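Foire aux questions - La bourse à la vaisselle de Gornstead

Tout ce qu'il faut savoir avant de venir chiner, déposer ou simplement flâner parmi les piles d'assiettes !
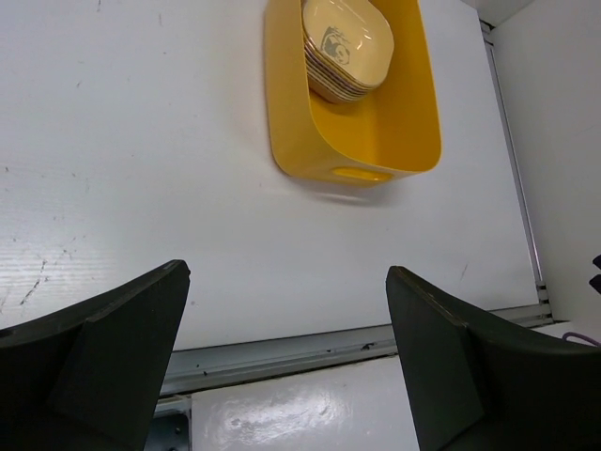
Quand a lieu la prochaine bourse ?
Elle se tient le dernier week-end d'août, dans l'ancienne halle Crenshaw, de 9 h à 18 h sans interruption. L'entrée est libre pour les visiteurs.

Qui peut vendre ?
Tous les particuliers, débutants compris. Nous avons 40 tables cette année, et elles partent vite - certains habitués réservent dès l'hiver ! Les professionnels ont leur allée à part, côté rue, avec un formulaire différent.

Combien coûte une table ?
23 euros pour les deux jours, chaises comprises. Le règlement se fait à l'inscription. En cas d'annulation avant le 1er août, nous remboursons la totalité.

Quels objets acceptez-vous ?
Assiettes, bols, soupières, verres, couverts, moules, théières dépareillées (on adore les théières dépareillées)... Une petite ébréchure ne pose aucun problème si elle est signalée sur l'étiquette. Les couteaux de cuisine doivent rester emballés jusqu'à la vente. Nous ne prenons pas l'électroménager.

Y a-t-il vraiment autant de choix qu'on le dit ?
Oh oui ! L'an dernier, environ 3,000 pièces ont changé de mains, du coquetier à un euro au service complet pour douze. Venez tôt pour les services, en fin de journée pour les bonnes affaires.

Comment transporter mes achats ?
Apportez du papier journal et un cabas solide, ou un bac si vous voyez grand. Pour les envois, Sendport tient un comptoir près de la sortie le dimanche après-midi. Comptez un peu d'attente.

Peut-on payer par carte ?
Cela dépend des vendeurs. Prévoyez de la monnaie, le distributeur le plus proche est place Eltell, à cinq minutes à pied.

Que deviennent les invendus ?
Chaque vendeur reprend les siens. Si vous préférez les donner, une table de dons est ouverte à côté de la buvette jusqu'à 17 h 30 le dimanche.

Les chiens sont-ils admis ?
Tenus en laisse et de préférence petits - les allées sont étroites et les nappes descendent bas.

Page mise à jour le 22 mars 2019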